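01/02/2022

Worked on the planner side most of the day. Carried over from last night: the arm stalls for a noticeable time before each descent, and the stall gets longer the more shapes are on the board. Nabil had blamed the vision node. It isn't the vision node. I logged timestamps at every handoff in Tudel and perception returns well inside its budget. The time goes into collision checking, where every shape is loaded as a full mesh straight from the print files. The stars are the worst of it. A mesh with that many facets is pointless for something we only ever push from the side.

Replaced the meshes with convex prisms: a circle for the cylinders, five-sided hull for the stars, plain wedge for the triangles. Kept the hull a little fat, 2 mm of padding all around. Planning time for a single descent went from 424 ms to 30 ms on the same saved state. Ran it again from a cold start to make sure I wasn't reading a cached result. Same number.

Then the grouping logic. Goal for this stage is sort by color, shape ignored, by pushing only. Red to the left, green to the right, blue next to red if there is room. Yellow is assigned last and the tool approaches it from above and descends beside it, so the approach height matters more there than anywhere else.

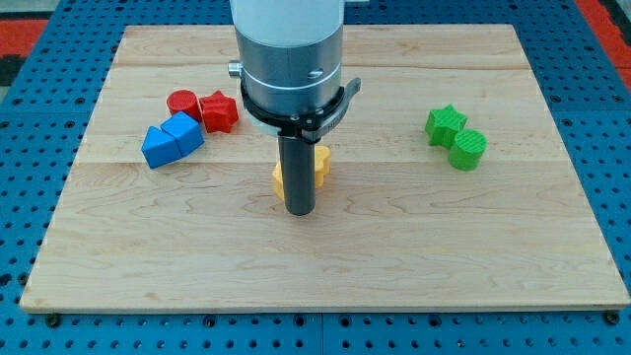
## Open items

- Segmentation merges neighbors of the same color when they touch. The two blue triangles come back as one blob with a centroid on the shared edge, which is useless as a push target. Raghda suggests splitting on the ridge lines from the depth image. I would try fitting known footprints first – we know every shape we printed.
- The tool hides part of the yellow piece whenever it is over the middle of the board. The tracker should hold the last good pose while occluded. At present it re-fits to whatever is left and the pose jumps sideways. Added a check on visible area; threshold is a guess.
- Board height in the config is still the old one from November. Marjan measured the new board and the value needs to go in the shared file. My local override has to come out before I merge.
- Tool radius is hard-coded in 2 places. Move to the tool description.
- Ghassan wants the push planner to work with the Herosura controller as well. Told him the interface is fine but the velocity limits are not exposed. He will ask.

Branch is pushed, not merged. Mireille has the review. Unit tests pass except the wedge footprint, where the expected corner order is wrong in the test itself.

Tomorrow: footprint fitting, then repeat the timing with all shapes loaded and the padding halved.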